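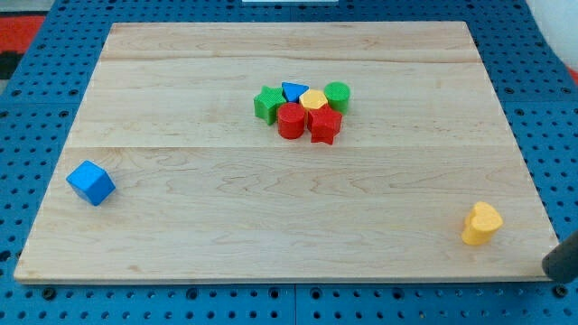

Shape blocks on the maple-colored board, blue bench underneath

From: Jerome Calimlim
To: toy-library list
Date: Mon 21 August
Subject: Re: [toy-library] Shape sorters, blocks without boxes, and the play board

Wilfredo, thanks for getting the first list out. My answers are under your points. I've left out the part about the puzzles because I haven't opened those yet.

Wilfredo Salazar wrote:

> I went through the returns shelf on Thursday evening and pulled
> everything that belongs to a shape sorter. We have 11 sorters in
> the catalog. Most of them are fine. The trouble is the tub of odd
> blocks, which nobody has sorted since February. There are stars,
> triangles, cylinders and so on in there, and I can't tell which
> set any of them came from.
>
> Questions:
>
> 1. Do we keep odd blocks at all, or throw them out?
> 2. Can blocks from different sets be mixed if they fit?
> 3. How are we cleaning the ones with ribbed sides?
> 4. Is the big board staying on the blue bench? I wanted that
> space for repairs.

> 1. Do we keep odd blocks at all, or throw them out?

Keep them, unless they are cracked or chewed. A sorter with one block missing is the most common thing that comes back, and it's a shame to retire a whole set over a lost triangle. I'd rather have one tub of spares, labeled, with the lid on. What I don't want is the second tub under the stairs. I emptied that one into the first and took the lid home to wash.

If a block is cracked, put it straight in the trash. Please don't put it in the repair box. Glue doesn't hold on that kind of plastic for long, and we shouldn't be lending out glued toys to people with toddlers anyway.

> 2. Can blocks from different sets be mixed if they fit?

Yes, but test every block in the lid before the set goes back on the shelf. The Detari and Dosus sorters look alike from across the room and their openings are not the same. The Dosus star sticks in the Detari lid and a child can't get it out again without help. The cylinders swap with no trouble in either direction.

Go by shape and fit, and leave color out of it. The catalog card says "green star" for some sets, and people have been sending them back as incomplete when the star is another color. I'd like to change those cards so they only name the shapes. A set can have two green blocks in it, say a star and a cylinder, and that is perfectly all right as long as each has its own opening.

When you check a set, take the blocks out of the bucket and stand them close together on a plain surface. It goes faster than fishing around inside, and a hexagon is easy to mistake for a cylinder when you're only feeling for it. Then put each one through the lid once. If it needs pushing, it's the wrong block.

> 3. How are we cleaning the ones with ribbed sides?

Warm water, a drop of dish soap and a soft toothbrush, brushing along the ridges and not across them. The smooth tops only need a wipe. Rinse, shake, and leave them on a towel overnight. I know the instructions on the wall say to use the spray, but the spray leaves a film in the grooves and then they feel sticky. I'll take that sheet down next time I'm in.

Don't put them in the dishwasher. We lost most of a Vondari set that way. The blocks came out looking fine and then none of them would go through the lid.

> 4. Is the big board staying on the blue bench? I wanted that
> space for repairs.

I'd like it to stay. The bench top is full of little round holes, and that's no good for small parts or for writing on. With the board laid flat on it you get a smooth surface that takes up nearly the whole top. It's also pale enough that colored blocks show up well, so nothing gets left behind when you pack up.

Two things about the board. First, it has seams running across it, and crumbs and glitter collect there. Wipe along the seam with a damp cloth and then dry it. Please don't pour water on it. Second, no paint and no glue on it, even with newspaper down. If you need to do a repair, lift the board off (it takes two people to do this sensibly) and lean it against the Thoroddsen cabinet with a blanket behind it. Put it back when you're done.

I did wonder about oiling it. There is still most of a 630 ml bottle of board oil in the kitchen cupboard. If anyone on the list knows whether that kind of oil is suitable for something children put their hands and mouths on, please reply here. Until then I'll leave it alone.

> I can do the catalog cards if somebody else does the washing.

Done. I'll wash the spares, and I'll bring 4 clean buckets for the sets that have been living in grocery bags. Leave the cards in the top drawer when they're finished and I'll match them to the buckets.

If anyone has a stray block at home, even just one, please drop it in the returns slot. It doesn't need a note, and there's no late fee on spare parts.

Jerome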